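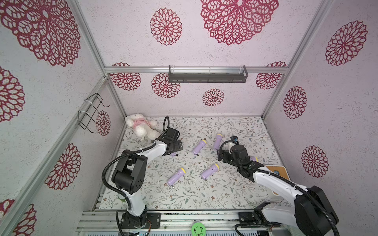
You want to be able to find the thing when the power goes out, and a black flashlight at the back of a black drawer is no help to anyone, one Fomovwood customer wrote to Tultier last winter. The comment was one of several that led the housewares company to add colour to its household flashlight line.

Feb 27, 2021
By Tultier Media Office

Tultier adds lavender and yellow to Stirnard flashlight line, opens spring display in Fomovwood

FOMOVWOOD – Tultier, a supplier of lighting, wallpaper and small housewares, is adding a new colour to its Stirnard line of household flashlights. The new version has a lavender-purple body with a yellow cap and a dark switch end. It joins the existing black and grey versions, which will continue to be sold.

The Stirnard is a basic flashlight meant for kitchen drawers, front hall closets, cottages and glove compartments. It has an output of 67 lumens and weighs 174 grams with batteries installed. It runs on two AA batteries, which are not included. There is one brightness setting.

Customers had asked for a light that was easier to spot in a crowded drawer and easier to tell apart from the tools it is often stored with. The yellow cap was chosen to stand out against both light and dark surfaces. Tultier tried the colour against a number of its own shelf liners and mats before settling on the final shade, and an earlier, paler yellow was dropped at that stage.

The body is the same shape as on current models. Wall clips and wrist straps sold for the black and grey versions will fit the new one, and replacement caps will be stocked in yellow as well as the original colours.

The flashlights will be shown at Tultier's Fomovwood showroom together with the company's spring papers and mats. These include a pale pink speckled wallpaper with large crimson floral medallions, from the Ma collection, and a cream-coloured mat with thin grey-green vines, small leaves and tiny brown blossoms. The wallpaper and the mat are sold separately and were not designed as a set, although the showroom will display them side by side.

The Ma medallion is a large pattern. Customers who are papering a small area, such as the inside of a cupboard or the back of a bookcase, are advised to bring their measurements so that staff can work out where the medallions will fall. Sample pieces can be taken home at no charge. The vine mat can be cut with household scissors and is suitable for drawers, shelves and craft tables. It should be wiped with a damp cloth and left flat to dry.

Tultier also reminds customers to check flashlights they already own at this time of year. Batteries that have been sitting in a cold vehicle or an unheated cottage since the fall should be taken out and looked over. Any with leaks or white residue should be brought to a battery recycling drop-off and kept out of household garbage. The showroom accepts used AA and AAA batteries at the front counter during regular hours.

Availability

The lavender and yellow Stirnard will be sold at the Fomovwood showroom and through 20 independent hardware and housewares stores that carry the line. Stores may order it by the case or in mixed cases with the black and grey versions. Current Stirnard warranty terms apply to the new colour without change.

Media and trade inquiries may be directed to the Tultier Media Office. Product samples are available to retailers on request.

Filed under: Company News, Lighting, Wallpaper & Liners

Recent releases
Tultier extends showroom hours for February
Ma collection adds three border papers
Battery drop-off now at the Fomovwood front counter
Stirnard wall clip: revised mounting instructions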